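Okay, clicker works. Morning, everybody. This is the "buy less, use it more" talk, and I've got until 10 so I'll go quick. (Water first. Slow down.)

So I moved to Halldale with 4 boxes marked KITCHEN and I unpacked two of them. That's the whole origin story. I cooked out of two boxes for a full winter and I missed one thing, the potato ricer, and I missed it once.

PAUSE - ask who has a drawer that won't open all the way. Wait for hands.

Next: the bowl test. Pick the bowl you reach for without thinking. Mine came from the Bae outlet, it was a second, it has a wobble, and I eat everything out of it. Soup, cereal, popcorn, you name it! Then look at the good bowls up on the high shelf. When did they last come down? If it's only for company, and company gets paper plates anyway, you have your answer.

Patterned dishes come in here. People get so nervous about mixing them - please mix them. Blue and white goes with pretty much everything your grandmother owned. 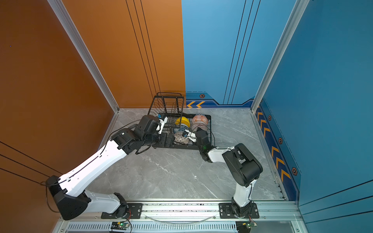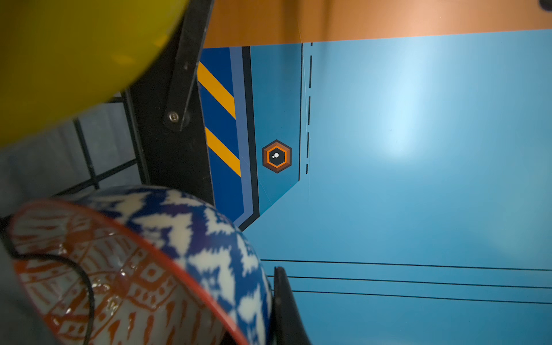 Dish rack (first photo); patterned bowl (second photo)

Leave those up while I do the drying rack bit. My rule is the rack gets emptied before coffee. If it's full all the time you don't need a bigger rack, you need fewer mugs. I had a shelf of free ones from Zorivance, my old job, and I kept 2. The rest went to the church sale and I felt nothing.

Money slide. I added up what I spent on storage bins the year before I moved: 200 dollars. On bins! To hold stuff I wasn't using! Let that one sit, it usually gets a laugh. If it doesn't, move on to the spice story.

Spice story, short version: three jars of cumin, all open, one older than my car. Skip the paprika part if we're past 9:45.

Homework for them: one shelf this week, only one. Take it all out, wipe it down, put back what you used in the last month. Box the rest and write the month on the lid.

Handouts are on the table by the door, the Evosano checklist is the green one. Questions - repeat them into the mic this time.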